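Gold trim on bathroom mirror, keep or rip out?
Forum: Bathrooms and Tiling

raluca_c
Posted 2023-01-27
Hi all. Doing up the bathroom a bit at a time, budget is 600 for this round and it has to cover the tap and a new light. Worktop is marble, beige and brown, staying put. My question is the mirror. Big wide thing on the wall above the worktop with an ornate gold strip all along the bottom edge. My sister says it makes the place look like a hotel from years ago. I quite like it?? Cant decide.
Raluca Crăciun

tilerbogdan
Keep it. Marble and gold go together, always have. If you take the strip off you've got a raw mirror edge to deal with and probably a line of old glue on the wall.

Lukness
Disagree. Depends on the gold. Shiny yellow, get rid. Dull bronzy sort, fine. Photo?

raluca_c
You can see the strip and the marble behind the worktop. More bronze than yellow I'd say, bit of texture to it. 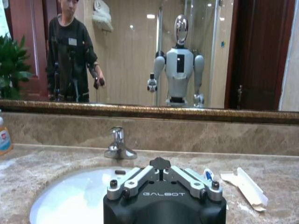

Re: Gold trim on bathroom mirror, keep or rip out?

Lukness
Ok that's better than I was picturing. Still too fussy for me. I'd want a plain edge, let the marble do the work. The brown in the stone is busy enough already.

gonul_s
No no, keep!! It picks up the brown in the marble and the reddish wood round the door. Take it away and its just stone and glass, very cold. And the big leafy plant looks lovely in the mirror with it. I'd spend the money on the light instead.
Gönül

tilerbogdan
What Gönül said. Also check how its fixed before you touch anything. If it's holding the bottom of the glass you don't want to be prising at it on your own - a mirror that wide needs 2 people minimum.

Lukness
Fair point on the fixing. Could paint it? Soft brown, wax over. Tape the marble first.

gonul_s
Please dont paint it. You'll never get the brush marks out of all that carving or whatever it is.

raluca_c
Ha, ok. Had a feel along the bottom just now and it does seem to be glued, doesn't budge. So staying for now. What do people clean these with? There's grime in the grooves and I'm scared of taking the finish off.

tilerbogdan
Soft toothbrush, drop of washing up liquid, barely damp. No vinegar, not near marble.

raluca_c
Toothbrush it is. Will start a seperate thread about the tap.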